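We use cookies to remember your preferences and to see which posts people read. By continuing you agree to our cookie policy. Accept | Manage settings

Getting Old Metal Bins and Tins Ready for Another Ten Years

I have a weakness for beat-up metal storage. Bread tins, tool trays, feed bins, the tall skinny thing my aunt kept umbrellas in, I'll take all of it. Most of what's in my garage came out of somebody's driveway sale in January, when the only people shopping are me and a man who collects door hinges. So I get asked a lot about cleaning this stuff up, and I figured I'd put my whole routine in one place.

Start dry. Everybody wants to go straight for the hose, and I did too for years, and all I got was a gray paste in the corners. Tip the thing over, bang on the bottom with your palm, then go around the seams with an old paintbrush (a cheap one-inch chip brush is perfect). Vacuum what's left.

Then dish soap and warm water, with a sponge that has a scrubby side. Go easy on anything painted. If the paint is lifting and you don't know how old the bin is, stop and get a lead test kit from the hardware store before you scrub or sand a thing. I mean it! If it comes up positive, no sanding, and no keeping it around kids or food.

Dry it the same minute you finish. I use a towel, then twenty minutes with the hair dryer on low, pointed into the folded seams. My neighbor Gervásio Pacheco puts his out in the sun upside down on two bricks, and that works fine in July.

For light surface rust, crumple up a ball of aluminum foil, dip it in white vinegar and rub in small circles. It's slow but it doesn't chew up the metal around the spot. Rinse with a little baking soda in water afterward and dry again. For heavier rust I go to 0000 steel wool with a few drops of light oil, and if that doesn't do it, I learn to love the rust.

Sticker goo: cooking oil, ten minutes, plastic scraper. An old gift card does the job. Nighat Bangash wrote in to say mayonnaise works even better on the really baked-on labels, and I tried it on a Bemero cookie tin and she's right, though my garage smelled like a deli until supper.

Smells are harder. A tin that held kerosene or paint thinner is never going to hold flour, so put your nails in it and move on. For plain mustiness, fill it a third of the way with crumpled newspaper and a cup of baking soda, close it up, and leave it a week. If it doesn't have a lid, tie a trash bag over it.

Now, scratches. I leave them alone on the inside! A bare metal floor that's going to have wrenches and pipe fittings tossed in it will be scratched again by Sunday dinner, so there's no sense polishing it. What I do look at is flaking. 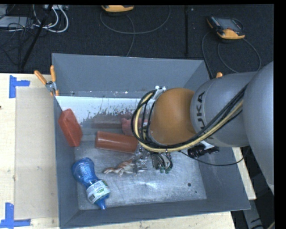
Scuffed bare floor, which I'd leave, and a flaky edge on the white coating at the back, which I'd deal with first.

With a coating like that (once you've done your lead test), knock off only what's already loose, using a plastic putty knife, and feather the edge with 220-grit, used damp. Wear a mask. Wipe down with rubbing alcohol, let it dry, then two thin coats of a metal primer and whatever color you like on top. Thin coats! I put one thick coat on a tool tray once and it stayed tacky so long that I have a socket set with green feet.

Holes you can cover from the underside with a square of foil tape if the bin is only for dry things. Or leave them open and call it drainage, which is what I did with the one I use for muddy boots.

Last thing, a liner. A scrap of rubber shelf mat cuts down on the racket and keeps small parts from skating around. I buy the end-of-roll pieces for 2 dollars and trim them with kitchen scissors.

Next time I'll get into wooden drawers that stick. If you've got a trick with candle wax, send it over.

Get new tips in your inbox twice a month. Enter your email address and hit Subscribe. Unsubscribe any time.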